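Last updated: July

Questions I get about my supper club

How many people do you cook for?

Eighteen is my limit. I tried more once, in the old place on Langat Street, and we ran out of forks (and of elbow room, and nearly of wine). I'm happy with the smaller crowd!

Do I need to bring anything?

Just yourself and whatever you like to drink. All the plates and dishes are mine, pink ones and black ones mostly, and I'm always picking up more.

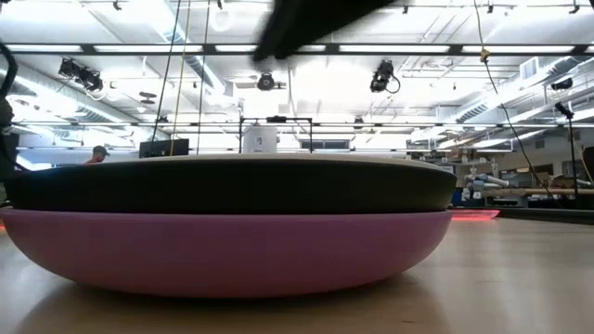 Can you feed vegetarians?

Sure, there are always two meatless mains. Tell me when you book, though, and not at the door. For anything like a nut allergy please write first, my kitchen is small and I'd want to talk it through with you.

Where is it?

Pernport, a short walk up from the Wanstead bus stop. I send the house number once you've booked. Street parking is awful after six, so I'd take the bus if you can, 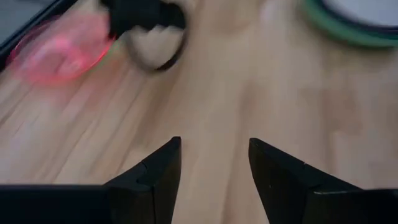
or get dropped off at the corner by the bakery and walk up the hill. Doors open at 6:30 and we sit down at seven.

What if I have to cancel?

Let me know two days ahead and I'll move you to another night, no hard feelings.

112 shares | 2 comments

Related
My Groltus market shopping list
Soup for a crowd
Setting a long table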